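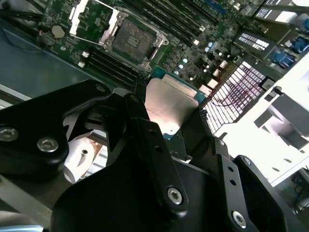 サーバーのCPU交換というと、身構える人が多いと思います。わたしもそうでした。ところが1月の分解会のために下調べをしていたら、これが面白くて面白くて、今号は予定していた配線の話を後ろに回して、まるごとCPUとソケットの話にさせてもらいます。まず覚えてほしいのは、主役はCPUよりもソケットのほうだということ。写真では四角い銀色の押さえ枠が跳ね上がっていて、その手前に空のソケットが口を開けています。濃い灰色に見える内側が接点の並んでいるところで、ここには何があっても指で触りません。ホコリが気になっても、布でこすったりしないでください。

Storkeroの地下の作業室では、去年の8月から中古のサーバーを少しずつ手入れしています。いま取りかかっているのは、Zeventという愛称で呼んでいる計算用の機体です。会員のみなさんが持ち込む写真の整理や、天気の記録の集計に使っているもので、最近は夜中に走らせた集計が朝になっても終わっていないことが増えてきました。メモリを足すという案もあったのですが、記録を見るとメモリにはまだ余裕があって、苦しそうなのは計算のほう。それならCPUを載せ替えよう、という話になりました。

部品選びがまた楽しいんです! 同じ形のソケットでも、使えるCPUには世代の決まりがあります。見た目がぴったりで、カチッと収まりそうでも、基板側のファームウェアが古いと認識してくれません。順番としては、先にいまのCPUのままファームウェアを更新して、きちんと起動することを見届けて、それから電源を落として載せ替えます。これを逆にしてしまうと、画面に何も出ない箱の前で、外したばかりのCPUをもう一度戻すことになります(わたしは自宅の機械でやりました。二回やりました)。

それから消費電力です。上位の型番に目がいくのはよくわかりますが、冷却器がそれに見合っていないと、熱くなっては速度を落とすのを繰り返して、せっかくの性能が出ません。Zeventの場合は、背の低いケースに入る冷却器しか使えないので、候補のうち上の二つは最初からあきらめました。残ったものの中から、コアの数は控えめでも一つ一つの動きが速いものを選んでいます。集計のプログラムが、あまり並列に書かれていないからです。プログラムのほうを直すべきだという声もいただいていて、それはまったくそのとおりなのですが、直せる人が春まで忙しいのです。

さて作業の手順です。家の機械で試したい方もいると思うので、少し細かく書きます。

電源ケーブルを抜いて、電源ボタンを数秒押し、しばらく置きます。サーバーには電源が二つ入っているものがあるので、背面をのぞいて両方抜けているか見てください。ケースのふたを開けたら、風の通り道を作っているカバーを外します。外す前の向きをスマートフォンで撮っておくと、戻すときにとても楽です。静電気の対策には、リストストラップを使います。毛糸のセーターはこの日だけお休みにしましょう。

冷却器のねじは、対角線の順に少しずつゆるめます。一か所だけ先に全部抜くと、片側に力がかかって基板がしなります。古いグリスが固まっていると、冷却器とCPUがくっついて一緒に持ち上がりそうになることがあるので、そのときは真上に引っぱらずに、左右へほんの少しひねってください。電源を切る前にしばらく動かして温めておくと、グリスがやわらかくなって離れやすいです。

冷却器が外れたら、金属のふたの上のグリスを拭き取ります。ここで夢中になって磨き上げたくなるのですが、うっすらとした跡なら残っていても大丈夫です。写真のCPUにも、銀色の面に薄い汚れのようなものが見えますよね。塗り直すところにかたまりや糸くずがなければ十分です。無水エタノールを少しふくませた、毛羽の出ない紙を使っています。

レバーを外して押さえ枠を開き、CPUは必ずふちを持って、まっすぐ上へ。新しいほうは、角の三角印と切り欠きをソケットに合わせて、やはりまっすぐ下ろします。押し込みません。自分の重さですっと落ち着くところがあるはずで、落ち着かないなら向きか位置が違っています。少し斜めのまま枠を閉じてしまうのがいちばん怖いので、わたしは閉じる前に横から懐中電灯を当てて、浮いているところがないか見るようにしています。初めて見たときは、この「すっと落ち着く」瞬間に思わず声が出ました。ほんとうに気持ちのいいものなんです。

グリスの量については、会の中でも意見が割れています。真ん中に豆粒ほど置いて冷却器の重みで広げる派と、へらで薄く全体にのばす派。サーバー用のCPUは面が広いので、わたしは細い線をばつ印に引いて、あとは押さえる力に任せています。Kwan-ho Shihさんは断然へら派で、彼が塗った面はほれぼれするくらい均一です。どちらでもちゃんと冷えます。ただし、はみ出してソケットのまわりに回るほどの量は塗らないこと。

せっかくふたを開けるのですから、まわりも見てやってください。基板の上の丸い銀色のボタン電池は、時計や設定を覚えておくためのものです。電源を抜くたびに日付が昔に戻る機械は、たいていこの電池が弱っています。日付がずれると証明書のエラーや記録の順番の狂いにつながって、原因にたどり着くまで長い一日になるんですよね。交換したら設定が初期値に戻っていることがあるので、起動の順番やファンの制御をメモしておくのをお忘れなく。

ソケットの両脇に並ぶ細長いメモリスロットも要チェックです。サーバーの基板では、CPUを挟んで左右にスロットの列が分かれていることが多く、どこから順に挿すかが説明書で決まっています。空いているところに適当に足すと、動くことは動いても速度が落ちたり、一部が見えなくなったりします。両端の白い留め具は、挿し終わったときに閉じているのが正しい姿です。片方だけ半開きのまま気づかず、メモリが足りないと言われて首をひねるのは、よくある話だと思います。

組み戻したら、いきなり本番の仕事には戻しません。最初の起動はメモリの確認に時間がかかって、画面が真っ暗なまま数分待たされることもあります。ここで不安になって電源を切らないでくださいね。設定画面でCPUの型番と温度を見て、それから負荷をかけて様子を見ます。Zeventは600秒の試験を何度か挟んで、温度が88度を超えたら止めるという決めごとにするつもりです。これはうちの冷却器とケースに合わせた線なので、みなさんの機械ではCPUの仕様書を見て決めてください。

試験に使うのは、気象の記録から抜き出した3,181件のデータです。いまのCPUでは終わるまで17分近くかかっていて、これがどこまで縮むか、会の掲示板で予想を募っています。賞品は何もありませんが、すでに強気の数字がいくつも並んでいて、読んでいるだけでにやにやしてしまいます。Kwan-ho Shihさんの予想は意外に慎重で、理由は「ディスクを待っている時間を忘れている人が多い」とのこと。うーん、痛いところを突かれました。

取り外すCPUのほうは、隣の棚にあるKurleyに回せないか調べています。Kurleyは同じ世代の基板を積んだ控えの機体で、いまは書類の保管だけを受け持っています。もし載れば、夜間の集計を二台で分けられるかもしれません。保管するときは、元の樹脂ケースか、なければ静電気防止の袋に入れ、型番と外した日を書いた紙を添えています。引き出しにそのまま放り込まれたCPUほど悲しいものはないので、お手元に眠っているものがあれば、この機会にぜひ袋に入れてあげてください。

分解会では、上の手順を練習用の古い基板でひととおり試せるようにします。ソケットの開け閉めだけでも、一度手で覚えてしまうと怖さがずいぶん減ります。ドライバーは先のすり減っていないものを持ってきてください。冷却器のねじは思ったより固く、合わない工具だとすぐに頭をつぶしてしまいます。飲み物はふたのあるものを、作業机とは別の机に。グリスの塗り比べ用に、透明なアクリル板も用意します。板を押しつけると広がり方がそのまま見えるので、豆粒派もへら派も、ぜひ自分の塗り方を持ち寄ってください。

申し込みは掲示板の分解会のページか、受付の用紙でお願いします。作業机に限りがあるため、見学だけの方もその旨を一言書いてもらえると助かります。次号は後回しにした配線の話です。Ateşさんが書きためてくれた、結束バンドを使わない束ね方の図も載せます。

2022年1月17日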